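Tovum Prop and Display Supply
Glassware > Bottles > Mixed lots

Mixed Glass Bottle Lot, Labeled
Item no. 1652
Sold as: lot of five
Condition: used, original labels

General
Assorted glass liquor and wine bottles for bar sets, window displays and shelf dressing. Labels are left in place. Lots are put together by hand and sold as shown. Single bottles are not split out.

Bottle details
Liquor bottle: clear glass, black screw cap with gold-colored top disc and small emblem. Black neck band. Dark label with gold lettering "ROYAL" and a small crest. Small amount of pale liquid at the base.
Wine bottle: green-tinted glass, open mouth, no closure supplied. Silver-gray foil sleeve on neck. Brownish-maroon label, white lettering.
Tall bottle: clear glass.
The remaining bottles are glass and of mixed type. Measurements for individual bottles are available on request; quote the item number.

Use and care
Not for food or drink. Drain and rinse before filling with colored water. Hand wash only. Keep labeled areas out of the water, as paper labels lift after soaking. Stand on a level surface. Maximum water temperature for rinsing: 100 °F.

Packing
Each bottle is sleeved and packed upright in a divided carton. Report breakage within 60 hours of delivery and keep the carton for inspection.

Questions on this lot: Niilo Vuorinen, glassware desk.
Listing updated September 18, 2024.
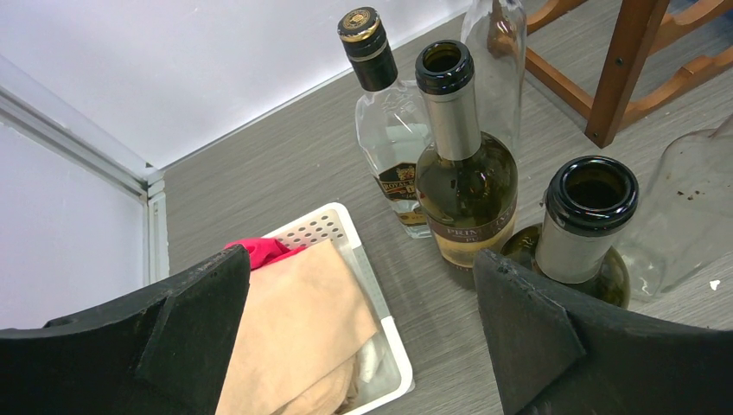

Related items
Jisivell divided bottle carton
Leinonen cork stoppers, assorted
Stondier display riser, low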